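Lorholm Residential Water Softener
Installation and Owner's Guide

Section 4: First Start-Up and Programming

Complete Section 3 (Plumbing Connections) before beginning this section. The bypass valve must be in the BYPASS position and the power supply must be unplugged.

4.1 Adding Salt

1. Remove the lid of the brine tank and confirm that the salt grid lies flat on the bottom.
2. Pour 2 gallons of clean water into the tank. Water is added by hand at first start-up only.
3. Fill the tank with pellet or solar salt to a level no higher than the line marked on the brine well.
4. Replace the lid.

CAUTION: Do not use rock salt, block salt, or ice-melting products. Damage caused by these materials is not covered by the warranty.

4.2 Filling the Resin Tank

1. Open a cold water faucet near the softener.
2. Turn the bypass valve slowly toward SERVICE until water can be heard entering the tank. Stop at this point and allow the tank to fill.
3. When the faucet runs in a steady stream without spurts of air, turn the valve fully to SERVICE.
4. Let the water run until it is clear, then close the faucet.
5. Inspect all fittings for leaks.

NOTE: A slight yellow tint in the first water drawn is normal and will clear with use.
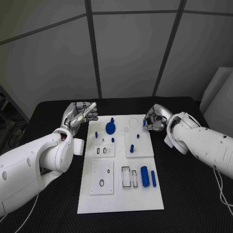
Can the softener be used on a private well?
The Lorholm softener may be connected to a private well if the water has been tested and the iron content is within the limit listed in Section 2. Wells above that limit require an iron filter installed ahead of the softener.

4.3 Setting the Control Valve

The Basum control valve is supplied locked. The factory access code is 1234. Owners are advised to change the code after programming is complete.

1. Plug the power supply into a grounded indoor outlet that is not controlled by a wall switch.
2. Hold the MENU button until the display requests the access code. Enter the code and press SET.
3. Enter the current time and date. The calendar is programmed through 2037 and adjusts for daylight saving time without further action.
4. Enter the water hardness in grains per gallon. Owners on a public supply may obtain this figure from the water utility.
5. Enter the number of people in the household.
6. Select the regeneration time. The factory setting is 2:00 a.m.
7. Press SET to save, then press MENU to return to the main display.

WARNING: Do not open the valve cover while the power supply is plugged in.
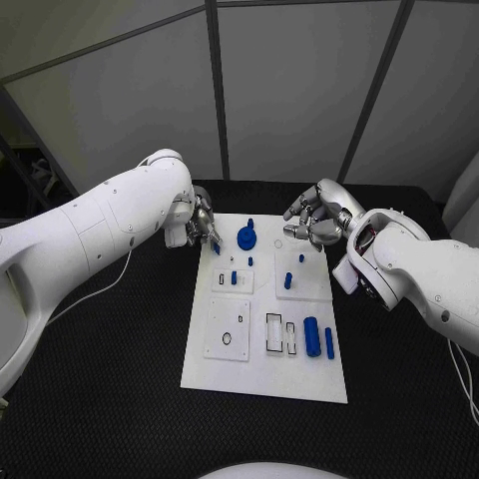
If power is lost, the valve keeps all programmed settings. The clock continues to run on its backup cell for nearly 8 hours. After a longer outage the time will flash and must be entered again, as in step 3. The hardness and household settings do not need to be repeated.

4.4 First Regeneration

1. Press and hold REGEN until the valve motor starts.
2. Check that water flows freely from the drain line during the backwash stage.
3. Do not draw water in the home until the display returns to the time of day.

NOTE: Water used during regeneration is not softened. Households that use water at night should choose another regeneration time.

4.5 Hot Water

The water heater will still hold hard water after start-up. Soft water will reach the hot faucets gradually as the heater is used. Do not drain the heater to speed this process.

Owners of homes fitted with the Baran prefilter should replace the cartridge each February and record the date on the label inside the brine tank lid.

Lorholm Document Revision: June 10, 2024

Continue to Section 5: Routine Care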